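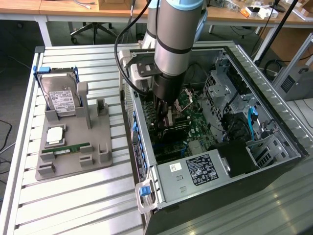
27 June 2020

Tower rebuild, part two. The case is one of the tool-less office types, on its side with the panel off. I listed the parts in the last post, so these are notes on order and clearances.

Processor first, then one RAM module, then the hard drive in its caddy, then the card. The drive goes last in the service sheet Delali Bonsu sent me, but I wanted the cage closed before anything tall went into the slots. Cables to the cage run along its lower edge. Leave slack there — mine were 123 mm too short on the first route and had to be pulled back out.

The card retention took longest. Each position has its own blue tab, and all of them need to be open before the bracket will drop.
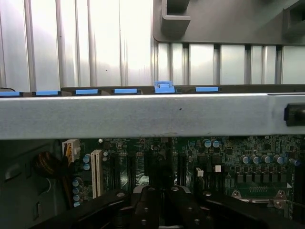
Blue tabs behind the crossbar, with the power connector on the board below.

I checked every tab by hand before moving on. One was stiff and needed working back and forth until it moved freely.
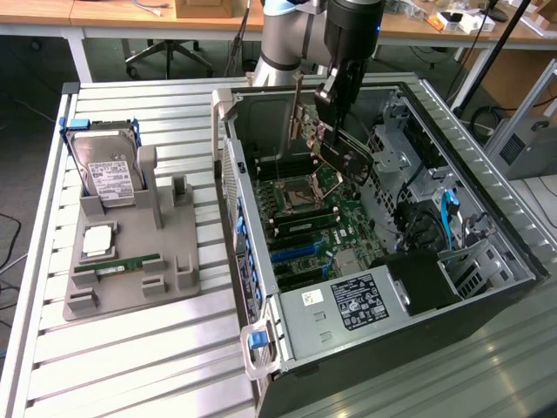
Bring the card down vertically and watch the bracket end. If that end is high the contacts will still go in part of the way, and the tab will refuse to close. Lift it out and start again. Don't press on the fan.

Still to do: thermal paste, cooler, shroud, first boot. Edin Stojanović has a spare cooler in Rorncombe if mine doesn't fit.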